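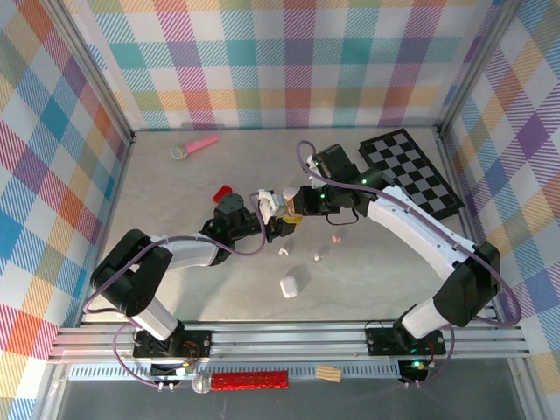
What size pilot hole should I drill when rehanging a folding game box?
Drill to the root diameter of the screw, 2 mm for the ones in the Dornix hinge packs.

On May 14, 2023, Hammad Marwat wrote:

> Two of my hinge screws spin freely and the halves no longer close flush. Can I go up a screw size, or do I have to plug? The side wall is thin. I have Lovetti filler on hand.

Plug it. A larger screw in a thin wall will split it along the grain. Filler alone won't hold a thread under load. Glue in a hardwood dowel, leave it overnight, trim flush and redrill.

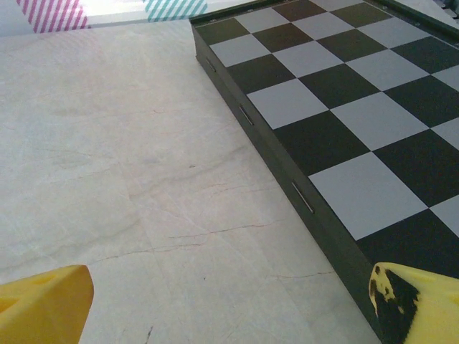 Folding board, hinge side.

Clamp the halves shut before marking the holes. Put a strip of card in the joint if the old hinges left a gap, and start with the middle hinge. Run the screws in by hand.

Delali's cycle test in October went to 3,000 openings on dowel plugs. The filler-only sample let go at 1,000.
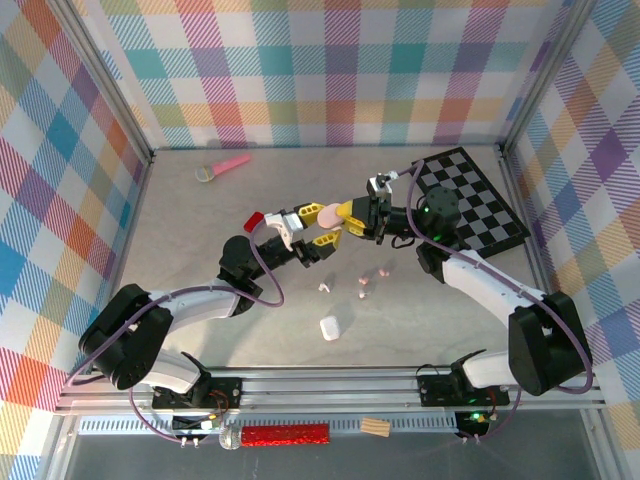
Pastel plaid walls, light gray top.

Benedicta has the Grurkach drill chart if you need other sizes.

Yae Hoshino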